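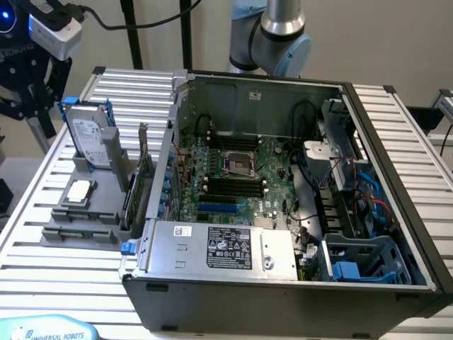
So the result I've been hinting at for weeks is in, and I can finally write it up without jinxing it. Short version: asking the robot to stop and check how hard it's pulling works better than giving it more pictures to learn from. Longer version below, with complaining.

Quick catch-up if you're new. My corner of the lab works on disassembly, which means taking dead desktop computers to pieces so the parts can be sorted. Putting things together gets all the attention in robotics, and I get why, but taking things apart is its own kind of awful. When you assemble something you know what you've got. When you take apart an old PC you have a rough idea of the model, a pile of cables that somebody stuffed in there years ago, and latches that may or may not still want to be latches.

Our task list for this round was the processor, the expansion card, the hard drive in its caddy, and then memory. Each part comes out and goes into its own slot in the printed fixture next to the case. I'm weirdly proud of that fixture. Iraklis drew the first version and I've redone the pocket for the processor more times than I want to admit (a processor that lands a hair crooked will sit on the rim and mock you).

The method is called Vason, which was Athina's pick, and she won't say where it comes from. The old way, which we called Skinum, learned from demonstrations: a person steers the arm through the job, we record the wrist camera and the arm's motion, and a network learns to copy it. That gets you surprisingly far! It also gets you a robot that pulls on a card that's still locked in, because in the camera view a locked card and a free card look pretty much the same.

Vason keeps all of that and adds one small thing. Before any pull, the gripper gives the part a tiny tug and reads the force. A second, much smaller network looks at the force curve and says "free," "stuck," or "no idea." Free means go ahead. Stuck means go back to the latch and try again. No idea means tug once more from a slightly different angle, and if it still has no idea, it stops and waits for a human. The tug adds around 2 seconds per part, and I'd assumed that would annoy everybody, but the runs ended up shorter overall since the arm spends so much less time yanking on things that aren't going anywhere.

Numbers! We did 39 full runs with each method, same arm, same fixture, cases shuffled between runs. Skinum got all the way through the list in 12 of them. Vason got through in 28. I stared at that for a long time, and then Melina reran the scoring with the labels hidden, and it held up.

Now the bad parts. Of the 11 runs where Vason failed, most were cables. A tug on the drive caddy feels stuck if a cable is holding it, and the system only knows about latches, so it goes back and fiddles with a perfectly open latch over and over until the timer runs out. I watched it do that one afternoon in March and had to leave the room. Welington thinks we should add a fourth answer, something like "held by something soft," because a cable gives a stretchy, slow curve and a latch gives a sharp one. I plotted a few of them on top of each other and I think he's right, although the thin wires are so messy that I wouldn't bet lunch on it yet.

Memory is the other sore spot. The little latches at the ends of the slots have to be opened on both sides, and when only one side is open the stick rocks instead of lifting. The force reading then looks like "free" for a moment. I fixed some of it by making the tug a bit longer, which broke the processor step for two days until I gave each part its own tug length. Not elegant. It's a table of settings in a text file and I've made my peace with it.

Chrysanthi asked at group meeting whether any of this carries over to other machines, and the answer is that I don't know. All our cases are the easy kind, with plastic release clips and handles you can grab without a screwdriver. A case full of screws would be a different paper. We have some demonstrations on a stack of older office machines under the name Rundimen, but I haven't trained on them yet and I'm not going to guess.

Next up for me is the soft-hold idea, plus cleaning up the code enough that I can share it without blushing. If you work on force sensing and have opinions about how long a tug should be, please leave a comment – I've tuned that number by hand so many times that I see it when I close my eyes.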